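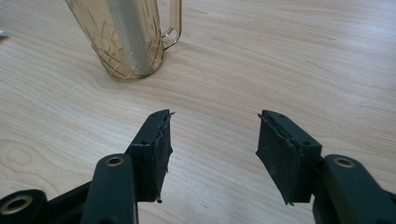
Farport Community Workshop – Robotics and Automation Group

Replacing the finger pads on the hand-held gripper

This page sets out the procedure for renewing the pad covering on the hand-held parallel gripper, known within the group as the Cullomberg. It applies to both units held at the Farport workshop. Members should read the whole page before starting and allow 53 minutes for the job, excluding the time the adhesive needs to cure.

A pad is due for replacement when its covering has frayed along the inner edge, or when layers have begun to separate and curl. Both pads are always replaced together. A worn pad paired with a new one will grip unevenly, and small handles such as that of a pitcher will tend to twist as the jaws close.

What you will need

One strip of pad material, 20 mm wide, from the drawer marked Zollov
Contact adhesive and a plastic scraper
The small screwdriver from the Ateş kit
A clean cloth and a pencil

Procedure

1. Open the jaws fully and set the gripper on the bench with the screw holes facing up. Remove the screw from each finger block and place the screws in a labelled tray.

2. Lift the old covering at its ragged edge and peel it away slowly. Scrape off any adhesive that remains. Do not use a metal blade – the plastic marks easily, and a gouge will show through the new pad.

3. Cut two pieces from the strip, each 2 mm shorter than the face of the block. Round the corners slightly with scissors.

4. Apply adhesive to the block and to the back of the pad, wait until both are tacky, and press the pieces together from the centre outward. Leave overnight.

5. Refit the screws until snug. Move the linkage through its full travel and check that each brass-coloured bushing is seated in its arm. Report any play at the pivots before going further.

6. Bring the fingers together and look at the gap between the tips from above. It should be thin and even along its length. Test the grip on light household items, beginning with something soft-sided such as a toothpaste tube.

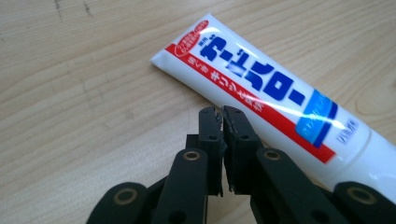

7. Record the work in the maintenance log, with the unit number and the date. If the gap is wider at one end, loosen the screw on that finger, adjust the block and repeat step 6.

Units awaiting adhesive are to be stored on shelf 13 with the jaws open. Pad material is reordered each February, and requests for other colours or thicknesses should reach Anisa Majimbun before then.

Page last revised 20/12/2021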